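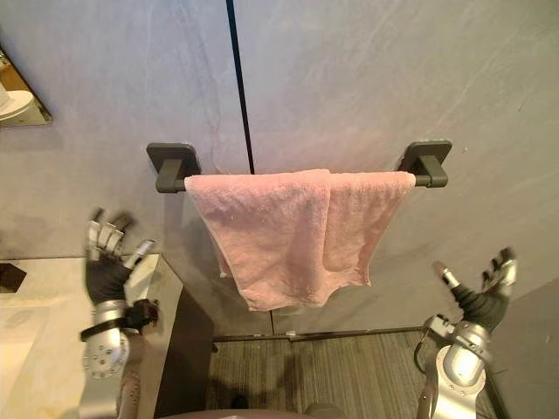

Section 3: Preparing the score for a live-to-picture screening

Use this section once the film print has been approved and the orchestra parts have arrived from the hire library. It covers the click track, the streamers and the conductor's monitor. For venue power and staging, see Section 2.

Before you start

You will need the reference video with burnt-in timecode, the full score, the cue sheet and a laptop running Trustunon. Check that the frame rate printed on the cue sheet matches the reference video. If the two differ, stop and ask the hire library for a corrected sheet.

Loading the cues

1. Open Trustunon and choose New Screening. Type the name of the film and the venue.

2. Import the reference video. Wait for the waveform to finish drawing before you touch the timeline.

3. Import the cue sheet. Each cue appears as a coloured block with its reel and cue number, for example 3M2.

4. Play the first ten seconds of every cue against the score. The first bar line should fall on the white flash.

5. If a cue starts early or late, select the block and nudge it with the arrow keys. One press moves it by one frame.

6. Save the screening under a new name. Keep the imported version untouched.

Note: The main title for Pernside has 11 bars of free tempo before the click comes in. Leave the click muted there. The conductor follows the streamers only.

Setting the click

7. Open the Click panel and choose a sound. Dario Costa's orchestra prefers the short wooden tick, and most string players find it easier to hear than the beep.

8. Set the count-in to two bars for slow cues and one bar for anything marked Allegro or faster.

9. Send the click to the headphone outputs only. Look at the main outputs and make sure the click fader is right down.

CAUTION: Never raise the click level while players are wearing headphones. Ask them to take the headphones off first, make the change, then bring the level up slowly.

Setting the conductor's monitor

10. Place the monitor to the left of the score stand, low enough for the conductor to see the leader over the top of it.

11. Turn off all picture processing in the monitor's menu - motion smoothing in particular adds a delay.

12. Run the sync test. If the flash and the tick do not land together, enter a new value under Delay and run it again.

Note: Conductors differ over streamers. Dalia Urbonaitė asks for them in green before each tempo change. Lino Gatti has them switched off apart from cue starts. Ask before the first rehearsal and write the answer on the front of the cue sheet.

Dialogue and effects

13. Load the dialogue and effects tracks on separate channels. The original music must be absent from both.

14. Listen to reel 4 in full. Some older mixes have source music, such as a radio or a dance band, left in the effects track. Mark these places in the score so that the orchestra does not double them.

CAUTION: Do not stop playback during a performance to correct a sync fault. Mute the click, let the conductor catch the next streamer, and bring the click back at the following cue.

When all the cues have been checked, export the screening to the backup laptop and repeat steps 4 and 12 on that machine. Continue to Section 4, Rehearsal Order.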